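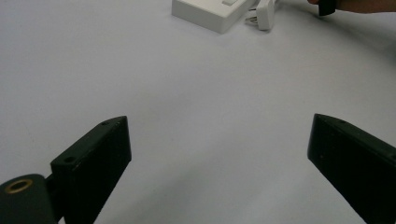 Samah Soliman wrote on December 25, 2022:
> I've been feeding my rye starter for two weeks and it still
> smells like nail polish remover. It rises a little, maybe a
> third, then falls flat before I get home from work. Should I
> dump it and start over? Also, does anyone still have the
> Grurkholm loaf recipe? My copy got soaked.

Hi Samah, hi everyone,

Please don't dump it! That sharp smell almost always means it's hungry, and a hungry starter is a starter with plenty going on in it. Mine did exactly the same thing in June, when the kitchen was hot and I was still feeding it once a day like a good student.

What got mine going was a smaller scoop of the old stuff and a bigger meal. I keep 14 grams of starter, then add 60 grams of whole rye and 60 of water, morning and night. Give it 4 days of that before you judge it. Rye never gets tall and stretchy the way wheat does, so look for a domed top and lots of little holes when you drag a spoon through - that's the good part, I still get excited every time.

I switched to the dark rye from Nekach last winter and I love it. It's coarser than the Jarkora flour and drinks more water, so if your paste feels like wet cement, add a spoonful and stir again.

Now the Grurkholm loaf! I do have it, in my own scribbles, scaled for one long pan:

rye flour, 480 g
water, 400 g
ripe starter, 150 g
salt, 10 g
caraway, as much as you like (I like a lot)

Mix, scrape into a greased pan, smooth the top with a wet hand, and leave it until you see pinholes. In my kitchen that's almost 4 hours. Bake at 450 F for 15 minutes, then 375 F for another 50. My last one weighed 894 grams out of the oven, so it's a solid little brick in the best way. Wait a full day before slicing if you can stand it.

Does anybody remember whether the older version had molasses in it? I have a note that says "Nigatu, 1 tbsp, dark" and I can't work out if that was the brand of molasses or the malt. I've been leaving it out, but I'd love to try it both ways and post the results.

Happy baking, and tell us how it smells by the weekend!

Dee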